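4 Recording wrist-view episodes in simulation

This section covers the wrist camera, the two acceptance views, and the batch run. It assumes that the Pedberg simulator is installed and that the Raltby scene pack has been unpacked as described in section 3.

4.1 Before you start

The method trains a reach policy on wrist views alone. No external camera is passed to the network. The camera pose relative to the fingers must therefore be identical in every episode, while the room behind the fingers is free to change.

1. Close any open viewer windows. The viewer and the recorder share one render context.

2. Open the run file and set the policy name to adebisi_reach.

3. Set the finger command to open. Leave it open for all of section 4.

4. Load the first scene and step the simulator once. A scene that has been loaded but not stepped returns the camera pose from the previous scene.

Caution: Do not edit the camera offset in the scene file. The value in the robot file takes priority, and a second value in the scene file is written to the episode header without being applied.

4.2 Checking the finger view

5. Move the arm to the first check pose and save one view. Both fingers must be in view and apart, with the palm bar along the bottom and nothing held between them.

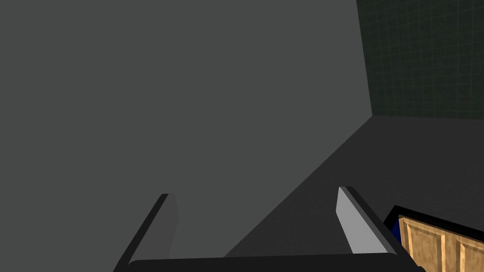 Render: Brollow documentation set, wrist camera, default lighting

6. Compare the shading of the inner finger faces. A difference between left and right is normal. In the render for this step the right inner face is pale and the left is close to the gray of the wall behind it. Do not raise the light level to separate them.

7. If only one finger is visible, reload the robot file and repeat from step 4.

Note: Furniture at the border of the view, such as the wooden cabinet doors at lower right, does not affect the check. Cabinets are masked only in the ablation runs (section 6).

4.3 Checking the upward view

The upward pose is included for the background test. Policies trained only on level and downward views tended to lose the target when the wrist pitched up, and the loss was worse under strongly colored ceilings.

8. Pitch the wrist up until the ceiling fills most of the view above the fingers. Save one view.

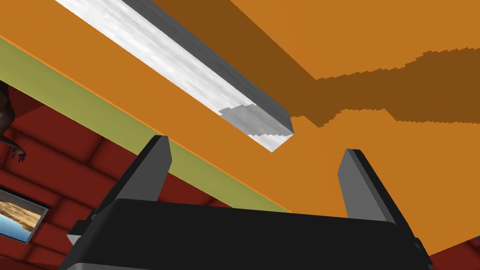
Figure 4-2. Upward check pose with open fingers, orange ceiling and overhead beam.

9. Inspect the shadow boundaries. Stair-stepped edges, as on the beam and across the ceiling in Figure 4-2, are accepted. They come from the shadow map and are left in the training data. Smoothing them at test time only will invalidate the comparison.

10. Confirm that the fingers are still open. If the gap has changed between the two poses, the finger joint is drifting under gravity. Set the joint hold flag and repeat both checks.

Note: Wall art and figures may enter the view at this pose. They are part of the scene pack and count as background. Do not delete them.

4.4 Running the batch

11. Set the episode count to 3000 and the checkpoint interval to 50.

12. Set the number of workers to 2. Higher values have produced repeated seeds on some machines.

13. Start the recorder. Leave the viewer closed until the last checkpoint has been written.

14. Run the header check on the output folder. Any episode with a camera pose mismatch is moved to the rejects folder and must be recorded again with a new seed.

Caution: Stopping the recorder between checkpoints discards every episode since the last one. Restart from the checkpoint file. Do not restart from the run file, which resets the seed list.

Continue with section 5, Splitting episodes by scene.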